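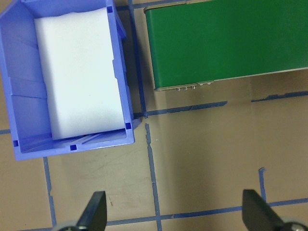 How often do you need to redo the tape grid on a robot cell table?
Once a month for us, and sooner if an edge starts lifting where the arm works low. I did ours this morning and wrote it up as I went, so it's a long thread.

1/ Cell 2 at Jekville is one arm, one table, a two-finger gripper and a camera at the wrist. It picks parts out of bins and places them by zone. The zones are blue painter's tape, put down by hand. I look after the cell, so the tape is my problem.

2/ First job is power. Arm to the park position, stop button in, key out and in my pocket. I wipe the table with the arm parked, never with it paused. Paused means somebody can press go from the other side of the fence.

3/ Old tape comes up slowly, pulled back flat over itself. If you yank it straight up it tears and leaves blue crumbs. They end up under the next bin and then the bin rocks.

4/ Wipe with a damp cloth, then a dry one. Scuffs mostly stay. I used to scrub at them and all I got was a shinier patch, and the wrist camera doesn't like shiny patches. Leave the scuffs alone.

5/ The long center line goes down first. Everything else is measured off it. I use a steel rule clamped at both ends and mark every 300 mm in pencil, then lay the tape to the marks. Tape stretches if you pull it, so I unroll it loose and press with a thumb.

6/ Cross pieces next. I don't worry if they're a bit wavy. The robot doesn't steer by the tape. The tape is for us, so that whoever sets a bin down puts it in the zone the program expects.

7/ Somebody asked last time why we don't paint the lines. We tried it on the first table. Then the layout changed in July and we had painted lines in the wrong place for months. Tape you can move before lunch.

8/ Bins. Any plastic bin will do as long as it's the same model every time. Joridis sends us two that look identical and one has a rim a hair taller. The fingers found the difference before I did. Now the tall ones go to stores.

9/ Foam block in a bin: check it sits down on the floor of the bin and isn't riding up on a wall. If it's tilted, the pick height is wrong on one side. Push it down with a flat hand, look at the gap along the sides, done.

10/ Fingers. Two screws each on ours. I take them off, wipe the inner faces, look for nicks, put them back and torque them. Then I open and close the gripper 14 times by hand command and listen. A click on closing usually means grit in the slide.

11/ This morning it clicked. Blew out the slide, one small drop of the oil Sotomayor specifies, wiped off the extra. Click gone. Candela Zabala had it in the log from the night shift, so thanks to her for writing it down and not just turning the radio up.

12/ Camera window: lens cloth only. No spray near it. After that I run the check routine, where the arm goes to a fixed spot over the table and takes a still. I compare it with the saved one from last month. If the center line has moved, I fix the tape before I touch anything in the software.

13/ Last is a slow run at reduced speed with me at the fence, then a normal run. The counter read 443 cycles since the last service when I started. I reset it and wrote the old number in the book. Jodis, our tracking sheet, gets the same number – the book is the one I trust.

14/ Time for all of it was just under two hours, with the tape taking most of that. Back in production by 10.

15/ For anyone setting up their first cell: buy the good painter's tape, keep the roll in a bag so the sides stay clean, and put the date on a bit of it at the table corner. I forgot the date today and had to go back in with the key.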